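Reading and Writing Short Poems – notes for week 2

Okay, so last time we ended on line breaks and I promised we'd get to the speaker. When a poem says "I," please don't write "the poet feels" in your margin. Write "the speaker." I know it sounds fussy, but it frees you up so much when it's your turn to write!
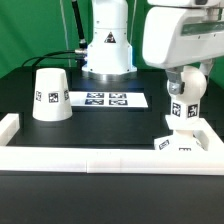

Address is our main topic – who is the poem talking to? A lover, God, a dead aunt, the reader, or a thing that can't answer. Try the last one for your warm-up. Pick any object and call it "you" for eight lines, and it can be as unpoetic as you like: the black triangle of a warning label, say, or a black cable looping out across the back of a table. What would you beg it for? What would you forgive?

Then read "Ferry at Terkville" and "Pratholm, February" (both in the packet, page 30). The first one says "you" all the way through and never tells us who that is. I've changed my mind about it at least twice.

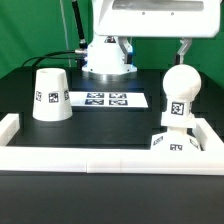

The second one switches from "she" to "you" in the last stanza. Mark the exact line where it happens and read it out loud both ways – you'll hear the temperature change.

For next week: one poem of address, 14 lines or fewer, rhyme optional. No "thee" or "thou" unless you really mean it. Bring 2 printed copies, one for me and one to scribble on.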